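The Conthorpe Bedspread by Dultora

Home > Bedroom > Bedspreads and Throws

Some bedspreads only come out when company is expected, and then there is the kind you sit on to pull your socks on, nap under on a rainy afternoon and wash again before supper. We made the Conthorpe for that second sort of life (ours is on its third summer and still going strong!). It's a light cotton cover, cool enough for July and happy to go over a blanket when the nights turn.

The cotton comes from the Rultar mill, where it is washed before cutting, so you won't get that stiff, papery feel out of the package. The edges are turned twice and stitched down flat. We fussed over those hems for longer than we care to admit, and we do think you'll notice the difference when you tuck in the corners.
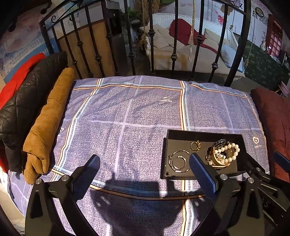 Purple patterned cloth with striped bands, on a bed with a black metal railing.

Wash it in cool water with like colors and hang it up if you have a line, or tumble it on low if you don't. A warm iron is fine on the back. Please skip the bleach, even on the pale parts, and wash it by itself the first time around.

Size: twin or full
Fabric: 100% cotton
Thread count: 211
In the package: bedspread and 2 pillow covers
Price: $29 for either size
Shipping: leaves our shop within 5 working days

If you'd like something heavier for January, have a look at the Ilie quilt, which is cut to the same measurements and layers nicely underneath. Spare pillow covers are sold separately on the Ilie page too.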